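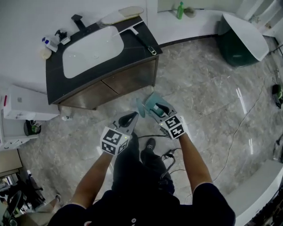
Bathroom day, again

So I finally got to the bathroom this week. I'd been putting it off since, well, I'm not going to say since when, but my last bathroom post went up in May and I'm choosing to believe I cleaned it in between.

I always start with the counter, mostly since it's the part I see first thing in the morning. And let me tell you about black countertops. I love how they look with a white sink! I loved it in the store, I loved it the day it went in, and I have been wiping toothpaste dots off it ever since. If you're shopping for one right now, go look at it under a bright light with a little soap smeared on it and then decide.

My routine goes like this. Everything comes out where I can reach it: the spray bottle with the blue trigger, the sponge, the squeegee. I spray the basin first and leave it alone for 8 minutes while I do something else (usually the shelf unit, where stuff piles up). Then sponge, rinse, and one long pull of the squeegee across the counter toward the sink. The squeegee was a Garkska, bought on sale, and I figured I'd use it on the tub and nothing else. Nope, it's a counter squeegee now. It gets the water out from behind the faucet much better than a cloth ever did.

The metal doors on the vanity are the other headache. Fingerprints! I tried a Skoltell polish that smelled like a tire shop and left streaks going the wrong way. A damp cloth and a dry one right after, going with the grain, does the job fine. Sorry, Skoltell.

Then the floor. Gray marble-look tile hides dust like a champ and shows every single drip, so I do it last, backing out toward the door. Shoes off for that part, or you'll be doing it twice like I did.

Oh, and the window ledge. I keep forgetting that ledge exists. It's low and white and it collects whatever bottle I happened to have in my hand when the phone rang. I pulled up to 7 things off it in one go once, and 2 of those were the same shampoo.

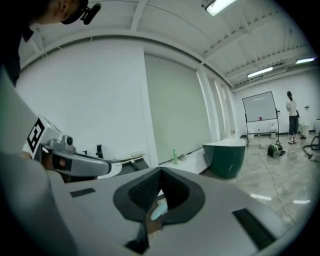
What I'm fixing next

The blind. I like the pale green, it makes the room feel calmer, but roller blinds pick up a line of dust along the bottom and I have never found a good way to get at it. I've got a Mudeck brush on order that's supposed to be soft enough. If it works I'll put it in the next post, and if anybody has tried one on fabric, leave me a comment before I ruin mine.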